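Compartment Racks for Small Packaged Goods: Sizing and Fill Order
Student project report, Oakley design workshop
8 December 2024 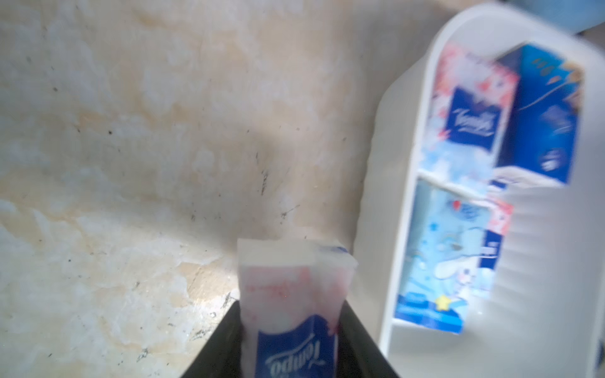
Figure 1. Tempo pocket tissue pack beside the white plastic rack. Two packs stand side by side in the upper compartment.

1. Purpose

The project looked at how pocket tissue packs should be stored on a shared counter. Packs kept in a drawer slide over each other and the wrappers crease. A rack with a horizontal shelf was chosen so that each pack can stand upright and be taken out without moving the rest.

2. Materials

The rack is white plastic with a curved top edge and ribbed side panel. The shelf across the middle gives an upper and a lower compartment. The packs are soft and have no rigid edges, so nominal pack width was treated as a minimum.

3. Fill order

Packs go into the upper compartment first, standing, with the long side vertical. Each new pack is set against its neighbor and released only when its base rests on the shelf. Label direction was left out of the procedure. It has no effect on fit and slows the work.

4. Load

The design load was set at 200 g per compartment and 500 g for the rack as a whole, including small items placed on top. Both values are well above the weight of the tissue packs. Shelf bending was not calculated.

5. Remaining work

A divider for the upper compartment was drawn in October but not made. The drawing is kept with the project files under the name Indska, revision 4.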